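Chapter 7
Picking Up Soft Things

By the end of this chapter you should be able to
explain why cloth is harder to grip than a box
set up the Feltska hand-held gripper and check that it opens evenly
record a short set of grasps on bedding and clothes
judge whether a recording is worth keeping

7.1 Why start with a bed?

Try picking up a mug, then try picking up a shirt from a pile of shirts. The mug keeps its shape while you reach for it and while you lift it. The shirt folds, slides, catches on the sleeve underneath and comes up as something quite different from what you were looking at a moment ago. Your hand copes so well that you hardly notice the difference, and that is what makes this such a lovely problem to study!

In Chapter 6 we drove a fixed arm from a keyboard and moved wooden blocks. It worked, but it was slow, and few of us would want to fold laundry that way. In this chapter we turn the method round. You hold the gripper yourself, do the job with it, and keep a record of how the job was done. The robot comes later, in Chapter 9.

The kit we use is the Feltska, sold by Priviseo. I have taught with it since March and have grown very fond of it, though it has faults, and we will come to those in section 7.4. If your school has the older Idorier gripper, nearly all the exercises will still work, but read the note on finger travel first.

7.2 What the kit does well

The Feltska has two fingers which open and close together, driven by a pair of linkage arms. The pads are blue and textured, so a thin sheet does not slip out as soon as you lift. The camera looks out over the fingers from behind, and this matters more than beginners expect. Whatever the camera can see is all that the robot will have to learn from later on. If your own eyes are doing the work from somewhere above your shoulder, the recording will be missing the very thing that helped you.

My colleague Kenneth Villanueva asks his students to make their first 100 grasps while watching only the screen. They grumble – and their recordings are much better for it.

A bed with a mixture of fabrics makes an excellent first workspace. Choose some that are shiny and some that are dull, some patterned and some plain. A dark, matte cloth laid over a bright, reflective one is a good early target: the edge is easy to find, but the background changes with every small movement of the hand. Approach with the fingers wide open, slow down before you touch the cloth, and close only when both pads are in position. Fast movements smear the picture, so practise the approach a few times before you record anything.

Dindo Gatchalian's class, working through the Javier exercises at the back of this book, made 500 recordings of this kind and threw away 131 of them. The usual fault was hurrying the reach. 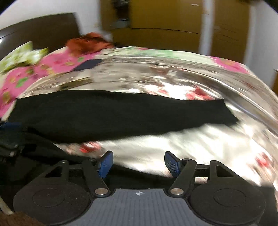 A slow reach also gives you time to choose where to pinch. Aim for an edge or a raised fold, close the fingers gently, and lift a little way before you pull. In section 7.3 we set up the gripper and make the first ten grasps.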